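Potcombe Home Cooking Record
Progress report, second period
Prepared by Wilfredo Rivera for Bilal Kassab, Louro Fund

Where we stand

The project was funded to collect recipes from Portuguese, Ethiopian, Lebanese and Puerto Rican households in Potcombe, test them in an ordinary kitchen, and put out a printed book and a free set of recipe cards. We are on schedule with the collecting, behind on the testing, and in my opinion no closer to knowing whether anyone will cook from the cards than we were at the start. I would like to use this report to say why.

We now hold 318 recipes. The application promised 250 by this point, so on paper this is good news. I am less pleased with it than the figure suggests. A good share of them are versions of the same dish. There are 25 entries for caldo verde alone, and apart from the thickness of the potato base and a running argument over whether the sausage goes in early or late, I can't see that a reader needs more than two of them. Conceição Serrano disagrees with me and has asked that her view be recorded: the small differences are what families care about, and a book that flattens them is a book her neighbors won't recognize. She may be right about the book. I don't think she is right about the cards.

Testing

Of the 318, we have cooked 141 at least once. Tomás Torres does most of the cooking, with Wondimu Ambaye taking the Ethiopian dishes and anything that involves fermenting. Each recipe is cooked as written the first time, mistakes and all, and then again with corrections if it needs them.

Most need them. People who have made a dish for thirty years leave out the steps they do without thinking. One arroz con gandules came to us with no liquid in it at all. A kibbeh recipe called for "the usual spices" and the contributor, when we phoned, was surprised that we had to ask. Cooking times are the worst part. We were told to simmer a bean stew for an hour, and at two and a half hours the beans were still hard enough to rattle. Old beans, says Tomás. Possibly. I would like to see it done again with a fresh bag before we print either number.

Injera has taken up more of the period than any other dish. Wondimu's starter behaved well in the warm months and went sluggish once the kitchen cooled down. He has written three sets of instructions for it and is not happy with any of them. My own feeling is that a recipe that depends on a starter, a hot flat plate and a good deal of practice does not belong on a card handed out for free. Wondimu's feeling is that leaving it out would be ridiculous. We have agreed to put it in the book with a full page of notes and to leave it off the cards for now.

The Ferik trial

At the Fund's suggestion we tried the Ferik recipe software for scaling quantities and converting measures. I went into this with low expectations and they were met. It handles flour, sugar and rice sensibly. It doesn't know what to do with a bunch of collards, a coffee cup of oil or a piece of salt cod "as long as your hand," and these make up a large part of what people bring us. When it was asked to scale a stew from four portions to twelve it tripled the salt and tripled the cooking time. We caught this because Tomás reads everything before he lights the stove. I would not want to rely on it in the hands of someone who doesn't.

We have gone back to weighing things ourselves. It is slower. The license has been paid through the end of the period and I do not recommend that we renew it.

Tasting sessions

We held four tasting sessions in the Skiseck hall, all on a Saturday, with food served from noon. Attendance was decent and the plates came back clean. The comment slips are another matter. Nearly every one says the food was delicious. I don't doubt that it was, but free lunch tends to get good reviews, and a slip that says "lovely!" does not tell us whether the writer would buy the ingredients and spend an evening making it at home.

At the last session we changed the slip to ask one thing: which of these dishes would you make this month? More than half left it blank. Among those who answered, the lentil soup and the fried plantains came out well ahead, and these are the two cheapest and quickest dishes we served. I find that more useful than all the praise put together, and I would like the next round of cards to follow it.

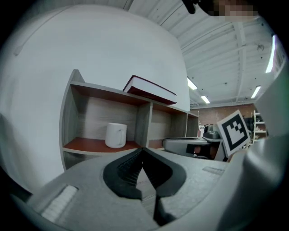

Spending

Ingredients have cost more than planned. Salt cod and lamb account for nearly all of the difference, and both appear in recipes we have had to cook more than once. We have moved $663 from the printing line to cover it, with Bilal's agreement by phone. The printing line can stand this as long as the book stays at its present length. If the extra caldo verdes go in, it can't.

Travel is under budget. Contributors mostly prefer to come to us, or to be visited on foot. The translation line has barely been touched, and I take this as a warning and not a saving. Several of the Amharic and Arabic recipes were taken down in English on the spot by whoever was in the room, and I am not confident in them. I would like to have them checked properly against the recordings before they go any further.

Things I am unsure about

Whether the written record matches what people cook. Two contributors have told us one thing and then, when we cooked alongside them, done something else. In both cases the second version tasted better. We should be cooking with people more and interviewing them less.

Whether the cards are the right form. The grant assumes that a card gets picked up, taken home and used. We left a stack of the first batch at the Skiseck hall and most of them were gone in a week. I can't say where they went.

Whether our spread is fair. The Portuguese section is twice the size of any other, mainly thanks to Conceição knowing everybody. I would sooner pause it than pad out the rest with dishes nobody in those households makes.

Next period

Tomás will retest the bean dishes and all the braises, with the age of the beans written down. Wondimu will finish the injera notes and start on the lentil and chickpea stews. Conceição will choose which caldo verdes go forward, with a limit of four, a number she has accepted under protest. I will arrange the translation checks and phone a sample of people who took cards to ask if they cooked anything.

We are asking the Fund for two decisions: to let the Ferik license lapse, and to allow the unspent travel money to be used for cooking sessions in contributors' own kitchens. An answer before the January meeting would let us book the first visits.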